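Search this site
Search
Go

Shelves Without Swearing: A Chat With Lenka Sýkora

I'd been meaning to talk to Lenka Sýkora ever since she put together the white tube rack in our shared workshop in Custotow and it stayed straight. Mine leans. I've had it since July and it has always leaned, so I came with a notebook and a certain amount of envy.

We met by the kettle. She had already spread a black cover over the table, which she does before any job with loose parts. "White pieces on a dark cloth," she told me. "You see everything! I used to build on a cream rug at home and I lost an end cap for a whole winter."

The rack is a simple thing, a flat white tray with tubular legs coming up from it. What I hadn't noticed, until she pointed it out, is that the little cup at the tray's corner is where people go wrong. They see a round hole and a round tube and they shove. Lenka brings the tube right up next to the cup, stops, and has a look at the angle first.

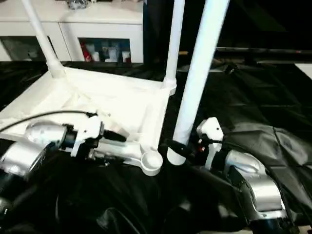

"Go slow at the corners"

"If it goes in crooked you'll feel it grind," she said. "Take it out again. Don't lean on it and hope." (I leaned on mine and hoped.)

She learned this from Damian Szewczyk, who ran a furniture hire business called Irero and had a contract for 200 display racks at the Zorkville trade hall. She was on the crew for one summer. "We had 2 mallets between all of us and Damian hid both of them. He said a mallet is how you turn one bad joint into four."

I asked whether she reads the instructions. She laughed for quite a while. "I read the parts list. Then I lay it all out, and after that I look at the drawings when I'm stuck."

The uprights are her favorite part, and she got very animated here — hands going, tea in danger. A post can sit in its joint and still be off, and you won't catch it from above. She crouches until her eyes are level with the middle of it and checks it against something she trusts, usually the door frame. Anything that has to be fixed to the frame, brackets included, she'd like on before the rack moves to its final spot, with the cable left good and loose. 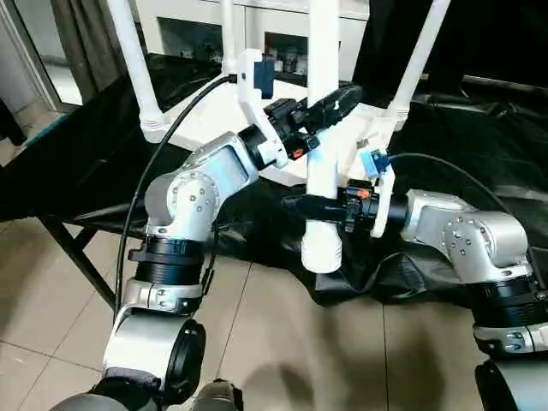
The center post, with the bracket and its cable.

And how much will one of these hold? "Up to 600 paperbacks, if you believe Damian. I never counted. I'd put towels on it."

Before I left I asked if she'd come and look at my leaning one. She wanted to know which corner I'd started with. I couldn't remember, and she wrote something down and wouldn't show me. She's coming over next week with her dark cloth, and I've been told to have cake in.

Contact us | Copyright Khaemba Workshop News | Back to top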